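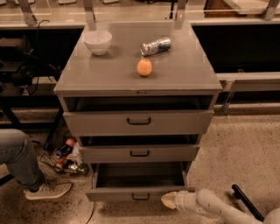 One of the very first replies to our questionnaire said that she had never once seen her neighbours throw an orange away while it was still good, but that she had seen plenty of them forget one until it wasn't, and that in her opinion this was the whole problem with shared kitchens in a nutshell. We pinned her reply up over the desk and came back to it often while we were writing.

Forgotten Food: What Gets Wasted in Three Student Halls
Project report, handed in 4 Dec 2023

Why we chose this

All of us in the group had moved out of home fairly recently, and we had all been a bit shocked by how much food went in the bin once there was no parent keeping an eye on the fridge. We wanted to find out whether other students felt the same, what they threw away most, and whether anything simple might help. We also, if we are being truthful, wanted a subject that would let us talk to people, and food is a very good one for that. Almost everybody has a story about a bag of salad.

Where and how

We worked in three halls: Gravo House, Skurnent Court and Uçar Hall. Between them they are home to nearly 800 students. Gravo House has large kitchens shared by a whole corridor, Skurnent Court is made up of small flats, and Uçar Hall is somewhere between the two, with an older building and a newer wing that hardly seem to belong together.

In June we put a paper questionnaire through every door and left a box for the answers by the post room. We got 262 back, which pleased us very much, especially as so many people were in the middle of exams. We then sat down with a few small groups over tea and biscuits and let them talk. These chats went on much longer than we had planned and gave us our best material.

Atorov, the firm that empties the bins, kindly let us have its figures for the same month. It collected 2682 kilos of food waste from the three halls together. We had hoped to split this by building, but the lorry does all three on one round and weighs the lot at the end, so we could not.

What people told us

Bread came up more than anything else. Loaves are sold in sizes meant for families, and freezer space in the halls is tiny - one shelf per person in Skurnent Court, and less than that in Gravo House. Salad and soft fruit came next, then milk, then cooked rice and pasta. A lot of people said they simply had no idea how much dry pasta to put in the pan, and we have every sympathy.

We had expected money to be the main worry, and it did matter, but guilt came up nearly as often. One student in Uçar Hall told us she used to wait until the kitchen was empty before clearing out her shelf. Others said they would gladly share food but did not know how to offer it without seeming odd, or were afraid of eating something that turned out to belong to somebody.

The large kitchens came out worse in our answers than the small flats. People in Skurnent Court mostly knew what their flatmates had bought and would knock on a door before something went off. In Gravo House things tended to drift to the back of the fridge and stay there until the cleaners left a note.

What we would suggest

A clearly marked sharing shelf in each kitchen was the most popular idea by a long way. Some kitchens in Uçar Hall already have one, and the people who use it were very fond of it. We would also like to see a cup measure for rice and pasta in the welcome pack, and a little more freezer space when the old fridges are next replaced.

What we would do differently

We should have asked how often people cook, as we could not tell the keen cooks from those living on toast. Question seven was badly worded and we left the answers out. June was also an awkward month, with many students clearing their cupboards before going home, and that must have pushed the bin weights up. Another group might like to repeat the work in the autumn term, and they are very welcome to our questionnaire, apart from question seven.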